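We use cookies to improve this site. Accept | Manage settings

Grinum open day, is the robot demo worth it with kids?

Plodard
Thinking of going in January. Do they just show a sim on a screen or what? 39 miles for us so want to be sure

Amissah
Went to the last one. Sim yes, bottles and a tray.

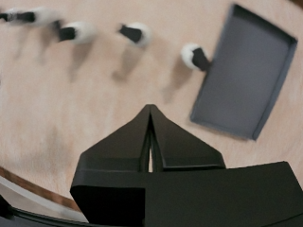

Gripper view, simulated

Kids liked the gripper view best. Bit of a queue, go erly.
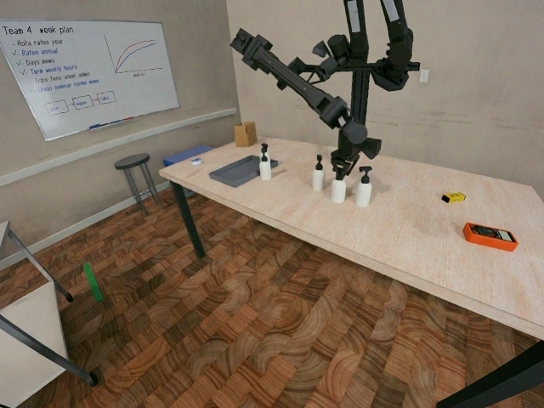 Talk after is dry, skip it if yours are under five. Parking fine.

Wuritz
no idea about kids but the cafe was shut when i went, take sandwichs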